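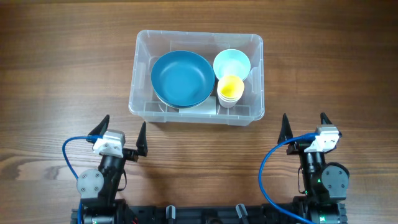

How do you pack cups and bowls in one bin so they don't rattle? Nest everything that nests, bowls on one side and cups on the other, and put something flat down where the bowls want to slide.

That was the first thing I wrote down at the Gasell open day and the one thing I've used since. Rest of this is from notes, typed up fast, sorry in advance.

Got there late. Parking is behind the old Diekmann building, not in front, the sign is small and I drove past it twice. 21 minutes from the highway exit to the door, which is silly. Coffee in the lobby, decent. Name stickers that didn't stick.

Gasell does housewares - plastic tableware mostly, plus the storage to go with it. The open day is for shops and for people like me who buy for camps and rental cabins. I have 598 place settings spread over three sites so I care about this stuff more than a normal person should.

First stop, the molding hall. Loud. Earplugs handed out at the door, orange ones. We stood behind a yellow line and watched plates drop onto a belt. The guide said 2,000 pieces a shift on that line when it's running well. It stopped while we were there. Started again. Someone in our group clapped.

Then colors. A long wall of sample chips, 178 of them, and I could have stayed there an hour. Teal is the big seller at the moment for bowls, they told us, pastels for cups. Yellow goes to schools and daycares. I asked about plain gray and got a look. The Stinine range (their matte finish, nicer in the hand, shows less scratching) only comes in some of the colors and I didn't get a straight anwser on which. Follow up on that.

Packing room was the best part for me. Quiet, wood tables, clear bins. Luuk Smits runs it and he talks quicker than I can write. What I got down:

Bowls first. They take the most room and they decide where everything else goes. One nested stack, and let it lean a bit if it wants to. A stack that leans on something is fine, a stack that leans on nothing ends up on its side.

Cups together, close to the wall of the bin. Same color nested, an odd one stands next to the stack. Upright, open side up, so whoever unpacks can see at a glance what's in there.

Clear bins over solid ones, every time. Thin see-through walls are OK for a mixed set, you don't need heavy ones unless you're stacking bins high. Rounded corners are easier to wipe out. The ridges on the bottom help too - he ran his thumb along them to show us - because a cup can sit against one instead of skating around the floor.

Leave a gap between the cups and the bowls. I would've jammed a towel in. He says no, you want room for fingers.

We each got to pack one. Mine rattled. The woman next to me did hers perfectly and then couldn't get the lid on, so I felt better.

Lunch was sandwiches, gone by the time the second group came through. If you go, get in the first group.

After lunch a talk on Pullex, the new lid system. Pull tab on one side, one hand to open. Nice idea, long talk. The slides were the catalog pages more or less. I tried the tab with wet hands at the sink in the back and it slipped the first time, worked the second. For cabins I think it's fine. For a kids camp kitchen I'd want to try it for a summer first. No price yet, they said wait for the new list.

Shop at the end, seconds at half off. Bought a stack of cups and two bins I didn't need. One has a mark on the rim, can't feel it.

Worth the trip? If you buy for groups, yes. If you just want bowls for home, go for the seconds shop and skip the talk. Kids allowed in the packing room but not the molding hall, check before you drive all that way with them.

Next one is in October I beleive. Sign up early, wear flat shoes, park BEHIND the building.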